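Section 5: Setting up your first sourdough starter in the Tollow proofing box

OK, so the box is out of its carton, the feet are on, and you've done the empty test run from Section 4. Now we get to the fun part! I wrote this section after killing two starters of my own, so if it sounds fussy in places, blame them.

What you need before you begin

A clean glass jar with straight sides (a quart jar is plenty)
Whole wheat or rye flour for the first days, plain bread flour after that
Water you'd be happy to drink
A kitchen scale that reads in grams
A rubber band
The Mevura probe that came with the box, still in its little sleeve

Please don't use measuring cups for this. I know, I know, your grandmother did it by eye. But a cup of rye and a cup of bread flour weigh different amounts, and for the first week you want every feeding to match the last one.

5.1 Setting the temperature

1. Plug the box in and wait for the display to stop blinking.
2. Hold the left button until you hear a beep. The number on the screen is now the target, and you can change it with the arrows.
3. Set it to 27 °C. If you'd like to see Fahrenheit, press both arrows together (the box remembers this, even after you unplug it).
4. Push the Mevura probe through the rubber hole in the back wall and let the tip hang in the middle of the box. It shouldn't touch the metal floor.
5. Close the lid and leave it alone until the display holds steady.

Note: The floor gets warmer than the air. Always use the rack, even for a small jar. My first starter sat right on the floor and smelled like nail polish remover by the second day.

5.2 Mixing day one

1. Weigh the empty jar and write the number on a piece of tape. Stick the tape on the jar. You'll thank yourself later, when you need to know how much starter is in there and you don't want to scrape it all out.
2. Add 200 g of whole wheat or rye flour.
3. Add 200 g of water and stir until there are no dry bits. It'll look like thick oatmeal.
4. Scrape down the sides, put the lid on loosely, and slip the rubber band around the jar at the level of the mix.
5. Set the jar on the rack and close the box.

CAUTION: Never screw the jar lid down tight. The gas has to go somewhere, and glass breaks.

5.3 The daily routine

Same time every day if you can manage it. I do mine while the coffee drips.

1. Take the jar out and stir.
2. Scoop out half and throw it away. During the first week I really do mean throw it away, don't save it for pancakes yet.
3. Put back equal weights of flour and water, enough to bring the jar up to where it was.
4. Move the rubber band to the new level and return the jar to the rack.

You may get a big burst of bubbles early on and then a couple of days of nothing at all. This is when most people write to me in a panic. Keep feeding! The early bubbles come from other bacteria, and the yeast needs time to catch up.

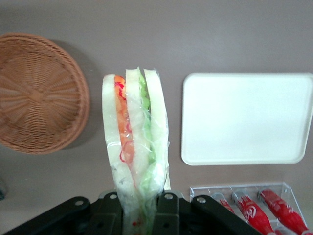
Once the starter doubles between feedings, and does it again the next day, you can bake with it. Take out what the recipe asks for, feed what's left, and let it sit in the box for an hour before it goes in the fridge. From then on a weekly feeding is fine.

Note: If you bought the Gresen liner, take it out before you change the target temperature. It holds heat, and the display will read high for a good while. Let it air out on the counter and put it back when the number settles.

5.4 Cleaning

1. Unplug the box and let it cool down with the lid off.
2. Wipe the inside with a damp cloth. Dried starter sets like cement, so soak the spot first and don't go at it with a knife.
3. Pull the probe out and wipe it dry. Don't put it in the dishwasher.
4. Wash the rack by hand in warm soapy water.

CAUTION: Don't pour water into the box, and don't rinse it under the faucet. The heating plate sits right under the floor.

If you see pink or orange streaks in the jar, or anything fuzzy, throw the whole lot out and start again with a clean jar. No rescuing.

Settings for yogurt are in Section 6. You'll want the small rack for that one.

Section last changed December 25, 2022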